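Rolov community forum > Planning and control > Two arms, hanging object, planner waits too long

droler_user
Posts: 167
Hello all. We run the Patness planner on two arms, and the task is to hang socks on a hanger with clips. The left and right grippers must work close together at the hanger. My problem is the collision check. When both grippers come near the same clips, the planner stops one arm and waits for the other, sometimes for 8 seconds. Then it plans again from zero.

I already made the safety margin smaller, but I don't like this solution.
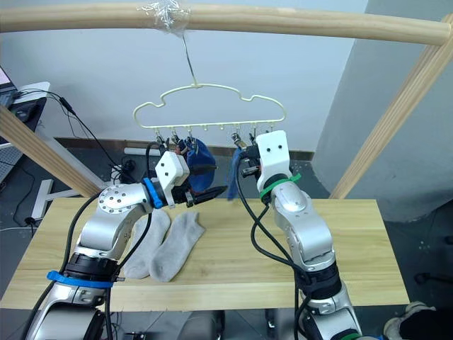
The second problem is that the hanger moves when a clip is pulled, so the clip position from the last camera update is already old. I update the position only before each grasp. Is this too slow?

odoi_fan
Posts: 1772
Yes, too slow. Track the clip during the whole approach and correct only the last part of the motion. Don't plan again for each small swing.

Also check if the socks are in your collision model. In Odoi the cloth is a solid box by default, and a hanging sock then blocks half of the space.

mk_203
Posts: 203
I don't agree about the tracking. The gripper hides the clip just when you need it. I would wait until the hanger is quiet, then go – slower, but it repeats well.

odoi_fan
Waiting is what he wants to remove.

droler_user
The socks were in the model, as boxes. I took them out and the long wait is gone in most runs. Tracking I will try next. Which filter do you use when the clip is hidden?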